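Miltonine Hose Sets: Gallery

Vosesgate Workshop Pages — November

The gallery covers gray hose stock as it is handled at the Vosesgate bench: receiving, sorting, curve checks, end checks and storage. Most of the stock goes into Biltden wash stations, with a smaller share going out as spare parts. The notes are short and assume the reader has fitted hose before. Part numbers are left out because they changed with the last order and the old ones are still on half the shelf labels.

Bench surface

Hose is checked on a flat, pale top. Scuffs and flat spots show up poorly against a dark bench, and a rubber mat grips the hose enough to hide its natural curve. The top is wiped before each batch with a damp cloth and left to dry. Solvent wipes leave a film that transfers to the hose wall.

Natural curve

Every hose that has been stored on a coil keeps some of the coil's shape. This is called set. A moderate, even set is harmless and can help when the hose has to turn a corner inside a cabinet. An uneven set, with one tight section and one straight section, usually means the coil was tied too hard at a single point.

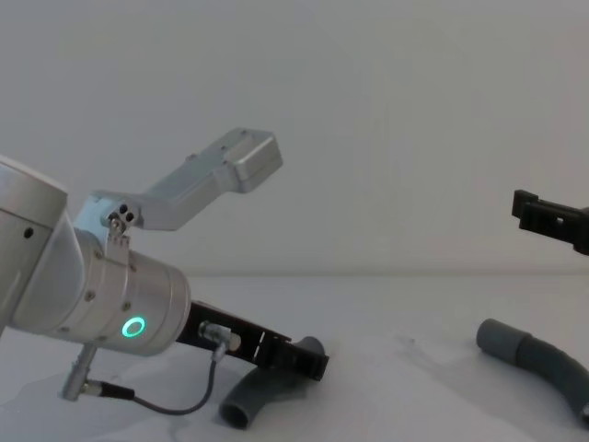

Set is judged with the hose at rest and no hand on it. Lay it down, let go, and wait for it to stop moving. A hose that rocks on two points has a twist along its length as well as a curve, and goes back to the rack to hang. Twist that remains after 36 hours on the rack is treated as permanent, and the piece is cut down for short spares.

Pairs

Biltden stations take 2 hoses each, one supply and one return. The two should have a similar curve so that they sit side by side without crossing. Matching is done by eye. Measuring the radius was tried for one season and dropped — the readings moved with room temperature more than they differed between hoses.

End cuts

Ends are cut square with a blade cutter. Saw cuts leave burrs on the inside edge, and burrs come loose later and collect in the strainer. A cut that is off square by more than the width of the marker line is redone. Allow for this when ordering: six percent waste is normal on short lengths and lower on long ones.

Wall condition

Check the outside of the bend first. Whitening or fine surface lines there mean the hose has been bent past its limit at some point, even if it now looks relaxed. Then turn it over and check the inside of the bend for creases. A crease that can be felt with a fingernail is grounds for rejection. A mark that can only be seen is noted on the tag and passed.

Fittings

Push-on fittings from Furtună are used on the supply side and threaded ones on the return. They are not interchangeable, although the threaded type will start onto the wrong port for a turn or so before binding. Warm the hose end in hot water before pushing on a fitting. Do not use a heat gun; it softens the outer layer faster than the inner one.

Storage

Coils are stored flat, on wide shelves, tied loosely at three points. Hanging is reserved for pieces that are being straightened. Keep stock away from the south windows, where the gray fades toward tan over a summer. Faded hose is still usable but is difficult to match with new stock.

Labels and records

Each batch gets one tag with the receiving month, the cut length and the initials of whoever checked it. The log passed 3000 entries this fall and has been split into two files, one for station hose and one for spares. Older entries without a cut length are being filled in from the order sheets as time allows.

Related pages: Cabinet routing — Strainer cleaning — Blade cutter setup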